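紧固件应当写进规格书

一份设备规格书通常会给出电源电压、额定功率、噪声、防护等级、工作温度范围、净重和毛重，有时连包装箱的外形尺寸也列出来。外壳用什么螺钉固定，几乎从来不写。维修手册稍好一些，会有一张爆炸图，图上用细线引出序号，序号对应的表格里写着“螺钉”，后面跟一个厂内料号。料号只在原厂系统里有意义，停产以后连这点意义也没有了。

我的看法是，外壳紧固件属于用户接口，应当与电源插头、通信端口同等对待：型号、长度、螺距、头型、槽型、强度等级、表面处理、是否带胶、拧紧扭矩、允许拆装次数，都应在公开文件中给出。下面说明理由，也回应几种常见的反对意见。

先交代经验范围。我所在的维修车间服务于Gwynne园区内的库房和实验用房，设备种类杂，年代跨度大，除湿机、条码打印机、恒温水浴、小型通风柜都有。工单系统用的是Zistach，字段可以自行增加。前些年我们在工单里加了一个字段，记录开壳和合壳过程中与紧固件有关的异常，包括滑丝、断钉、缺钉、错钉、槽口损坏和螺柱开裂。导出的工单共3,241张，其中707张在这个字段里有内容。这个比例不能推广到别处，设备构成不同，结果必然不同。它只能说明一件事：在我们这里，紧固件问题占用的工时足以单独成为一个管理对象。

这些异常里，真正由螺钉本身质量引起的很少。多数情况属于信息缺失。维修人员不知道某个孔原来应当用多长的钉，不知道应当拧到多紧，不知道上一次拆开的人有没有换过规格，于是按手感处理。手感在金属螺纹上勉强可用，在塑料螺柱上就不可靠。

一、塑料螺柱的问题

塑料外壳上最常见的连接方式，是自攻螺钉直接旋入注塑成型的螺柱。第一次装配时，螺钉在孔壁上挤压或切削出螺纹。此后每次重新装入，只要起始位置没有落回原有螺纹，就会再形成一道新的螺纹，孔壁材料随之减少。几次之后，保持力下降，再往后就是滑丝。

避免的方法并不复杂。装入时先将螺钉反向旋转，感觉到轻微下落后再正向旋入，然后以规定扭矩收紧。前半段是操作习惯，可以培训。后半段需要一个数值，而这个数值取决于材料、孔径、旋合长度和螺钉牙型，维修人员手里没有这些参数，也没有条件做破坏试验。原厂在设计阶段一定做过驱动扭矩和滑丝扭矩的测量，否则产线上的电动螺丝刀无从设定。数据存在，只是停留在工艺文件里，没有进入用户能够得到的文件。

自攻螺钉的牙型也值得单独写明。用于热塑性塑料的螺钉，牙型角通常较小，螺距较大，径向应力较低。用于薄钢板的自攻螺钉牙型角较大，强行用在塑料螺柱里，径向胀力增加，螺柱容易纵向开裂。二者外径可能相同，长度可能相同，装在零件盒里很难一眼分辨。料号表上只写一个“自攻螺钉”，等于把辨认的责任推给了现场。

二、长度比直径更容易出错

直径错了，多数时候装不进去，或者装进去没有阻力，操作者会立刻察觉。长度错了则未必。偏短的螺钉能够旋入，能够收紧，外观也正常，只是有效旋合长度不足，受振动后逐渐松脱。偏长的螺钉更危险，它可能顶到孔底，使头部产生已经压紧的假象；也可能穿过螺柱，触及后面的线束或电路板。

我们遇到过一批Onlow除湿机，后盖的下排螺钉比上排短，原因是下排螺柱后方有一块控制板。手册中的爆炸图把上下两排画成同样长短，序号也标成同一个，直到修订版才分开。修订版没有随机附送，需要向经销商索取。车间里一台机器合壳后漏电保护器反复动作，检查到夜里九点，最终发现是一颗长钉压在了绝缘层上。换成短钉、更换线束以后故障排除。整个过程中没有任何一个部件是“坏”的，唯一缺少的是两个长度值。

有人会说，维修人员应当自己做好记录，拆下时按位置摆放。这个要求合理，我们也是这样执行的，用带编号孔位的泡棉板放钉。但它只能保证本次拆装前后一致。如果上一次已经装错，摆放得再整齐，也只是把错误原样复原。要判断原状是否正确，必须有一个独立于现场的依据，这个依据只能来自设计方。

三、槽型的混乱

十字槽在日常用语里被当成一种东西。按国际标准，十字槽至少有H型和Z型之分，此外还有一些源自日本标准的螺钉，槽口几何与H型接近而不完全一致。用不匹配的批头操作，在低扭矩下看不出差别，一旦螺钉带胶或者锈蚀，批头就会跳出，槽口被铣圆。此后只能使用取钉器，或者在头部锯出一字槽，更差的情况是钻掉头部。

内六角花形的情况好一些，尺寸代号清楚，驱动面接近垂直，轴向退出力小。可是这里又有中心带柱的防拆型，需要带孔批头。防拆型用在公共场所暴露的部位，有其道理；用在已经位于上锁机房内的设备后盖上，意义就很有限。若设计方坚持使用，至少应当写出尺寸代号。目前的做法是写“请使用专用工具”，既没有阻止任何想拆的人，又让正规维修多跑一趟。
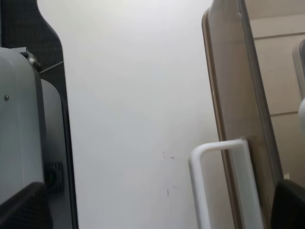

浅灰色外壳左侧的一颗深色小螺钉。

颜色和表面处理常被当作外观问题，这也造成误用。黑色表面可能是发黑处理，可能是黑色镀锌，也可能是电泳涂层，耐蚀性能相差很大。发黑层主要依靠油膜防护，在恒温水浴附近使用，几个月内就会出现锈迹。不锈钢螺钉耐蚀，但拧入铝合金件时要考虑电偶腐蚀，不锈钢与不锈钢配合又有咬死的倾向，需要润滑或降低转速。仓库里补一颗看起来一样的螺钉，在上述任何一种情况中都可能埋下问题。

规格书中写明表面处理，所需篇幅不过几个字。省略它，后果由使用方分散承担，并且往往要过很久才显现，届时很难再追溯到当初那次替换。

四、扭矩值的表达方式

即使给出扭矩，写法也常常不可用。以下几种情况我们都见过。

只给上限，不给下限。“不超过某值”无法指导操作，因为零也不超过某值。应当给标称值和公差。

不注明条件。同一螺钉在干态、涂油和带螺纹胶三种状态下，相同扭矩产生的夹紧力并不相同。涂油后摩擦减小，仍按干态扭矩收紧，夹紧力会偏高。给出数值的同时必须给出润滑状态。

首次装配与重复装配不分。对塑料螺柱而言，首次旋入包含成形扭矩，产线设定值因此偏高。重复装配不再需要成形，若照搬产线设定值，就有过拧风险。用户永远处于重复装配一侧，手册上却常常抄录产线数值。

单位混用。同一本手册里前一章用牛·米，后一章用千克力·厘米，译本中又可能把单位改掉而数值保留。Brestik的一款条码打印机，其中文手册就把打印头支架螺钉的扭矩单位写成牛·米，数值仍是千克力·厘米的数值，两者相差一个数量级。照此操作，螺钉会在达到设定值之前断裂。英文版没有这个错误。若干使用者可能从未发现它，理由也简单，他们没有扭矩螺丝刀，从来不看这一行。

最后这一点经常被用来反对公开扭矩值：既然多数人不看，写了也没有用。我认为因果关系颠倒了。扭矩螺丝刀在小型维修单位普及率低，一个重要原因正是缺少可供设定的数值。工具买来，对着一台没有任何扭矩信息的设备，它只是一把比较重的螺丝刀。

五、几种反对意见

第一种反对意见是安全。公开紧固件信息会鼓励非专业人员拆机，接触到危险电压或旋转部件。这个理由需要分开看。对于内部确有危险能量的设备，应当依靠联锁、放电回路、内部二次防护和警示标识，紧固件规格保密起不到防护作用。任何人用一把卡尺就能测出直径和长度，槽型更是直接暴露在外。保密真正挡住的是强度等级、胶型和扭矩这些肉眼看不出的参数，而这些恰恰关系到能不能安全地装回去。结果变成拆开不受限制，复原缺乏依据，从安全角度看这是最差的组合。

第二种反对意见是责任。厂方担心给出扭矩值以后，一旦出现开裂，用户会以“按手册操作”为由索赔。这种担心在数值错误时成立，而数值错误时厂方本来就应当承担责任。数值正确，公开反而有利于界定：使用校准过的工具并留有记录，开裂便应从材料或老化方面查找；没有记录，就难以排除过拧。当前状态下双方都没有依据，争议只能以态度强弱收场。

第三种反对意见是变更频繁。产线可能因为供应商调整而更换螺钉，若写入规格书，每次更换都要改版。我承认这会增加文件工作量。可是电源模块、风扇、密封圈同样会换供应商，厂方早已有一套等效件管理的办法。紧固件可以用标准号加性能等级描述，不必绑定品牌，只要等效，文件就不用改。若换了以后并不等效，例如从机螺钉改成自攻螺钉，或者长度改变，那么这次变更本身就应当通知用户。

第四种反对意见比较实际，认为信息太多会使手册臃肿。一台中等复杂程度的设备，需要用户拆卸的外壳和维护盖板有限，一页表格足以容纳。位置、标准号、规格、槽型、表面处理、扭矩、状态、备注，一行一种。现在许多手册用好几页篇幅印刷多语种的合规声明，增加一页表格谈不上负担。表格还可以只放在电子版里，纸质版留一个文件编号。

六、使用方能够做的事

在厂方改变做法之前，使用方只能自行补课。我们车间的做法有其局限，记在下面供同类单位参考。

每种型号首次开壳时建立紧固件表，使用卡尺、螺距规测量，逐孔登记。测得的是现状，不一定是设计状态，因此表中设一栏“依据”，填写“原厂文件”“新机实测”或“旧机实测”。三者可信度依次降低，引用时必须带上。目前这份表有985行，其中标为“原厂文件”的仍然偏少。

扭矩缺失的，对金属螺纹参照相应标准和性能等级查取，并按被连接件的强度下调；对塑料螺柱，用报废外壳做驱动和滑丝试验，取两者之间偏低的位置。没有报废外壳可用的型号，扭矩栏留空，不填估计值。留空有时让操作者不满，认为随便给个数也好。我不同意。空白会提醒人谨慎，而一个来历不明的数字会被一再引用，几次转抄之后就没有人记得它是怎么来的了。

备件按规格存放，不按设备存放。早期我们按设备分盒，同一种M3机螺钉散在许多盒子里，哪一盒缺了就从旁边借，借用没有记录，长度逐渐混杂。改成按规格存放以后，每格贴上标准号、长度、等级和表面处理，领用时对照紧固件表。每格设定补货点，常用规格以200颗为一包采购，整包入库，不与旧货混装。拆下的旧钉一律不回库，完好的随原机装回，有疑问的报废。

螺纹胶单独管理。原机带胶的位置在表中注明，拆卸后清除残胶，重新涂布，等级按原状选择。无法判断等级的，用低强度。预涂胶的螺钉原则上一次性使用，它的重复使用性能有标准可查，但前提是知道预涂的是什么，我们多数时候不知道。某些配方会侵蚀聚碳酸酯和ABS，接触塑料件时改用别的防松方式。

合壳检查增加一项，数孔与数钉分别由不同的人签字。这项措施起初被认为多余，执行以后缺钉类异常明显下降。它的成本不高，唯一麻烦是夜班人手不足时不容易找到第二个人，我们允许次日早上八点前补签，设备在补签之前不移交。

滑丝后的处理也应当有规则。金属件可以镶嵌螺纹套，尺寸允许时强度不低于原状。塑料螺柱不宜简单换粗一号的螺钉，外壁厚度未必承受得住。较可靠的做法是热熔嵌入铜螺母，再换用机螺钉，同时修改该机的紧固件记录，并在孔位旁做出永久标识。只改了孔而没有改记录，下一次维修的人会按原表取一颗自攻螺钉，把铜螺母的内螺纹毁掉。

七、采购环节

以上措施耗费不少工时，而且每个使用单位都在重复测量同样的设备。从社会成本看，由设计方一次给出，远比下游各自测量经济。要让厂方愿意给出，最直接的途径是采购文件。

我们从前年开始在技术要求中增加一条：投标方须随机提供可拆卸外壳和维护盖板的紧固件清单，注明标准号、规格、槽型、表面处理、扭矩及其适用条件，并说明允许的重复拆装次数。起初列为加分项，分值很低。应答情况参差不齐，有的附上了完整表格，有的用一句“详见维修手册”搪塞，维修手册又需要另行付费。后来把它改为必须应答项，不能提供的须逐项说明原因。说明原因比提供表格更费事，于是表格多了起来。

Onlow的经销商在第二次投标时给出了清单，下排短钉单独成行，扭矩也区分了首次装配和重复装配。Brestik给的清单缺少表面处理，经询问后补齐，中文手册的单位错误也一并得到确认，勘误页随后寄来。可见资料一直都有，提出的要求足够具体，就能拿到。

这一条款也有副作用。小型供应商往往外购整机贴牌，自身并不掌握工艺参数，要向上游索取，周期较长，有时只能放弃投标。竞争因此减少，价格可能上升。我倾向于接受这个代价，但不认为它可以忽略。对于低价值、不计划维修的设备，我们没有适用该条款，这类设备损坏后整机更换，紧固件信息的用处不大。适用范围以单价和预计使用年限划定，比笼统要求全部设备更容易执行。

允许拆装次数一栏，是目前填写质量最差的。不少投标方写“不限”，这在塑料自攻连接上没有可能成立。另一些写得过于保守，按维护周期推算，外壳不到半个使用寿命就该报废。合理的数值应当来自重复装拆试验，并注明判定标准，例如以滑丝扭矩下降到何种程度为限。下一版技术要求准备把试验方法写进去，同时规定，凡计划维护时必须打开的盖板，应采用金属螺纹或嵌件，不得使用直接旋入塑料的自攻螺钉。维护盖板之外的部位仍可使用，扭矩照样要给。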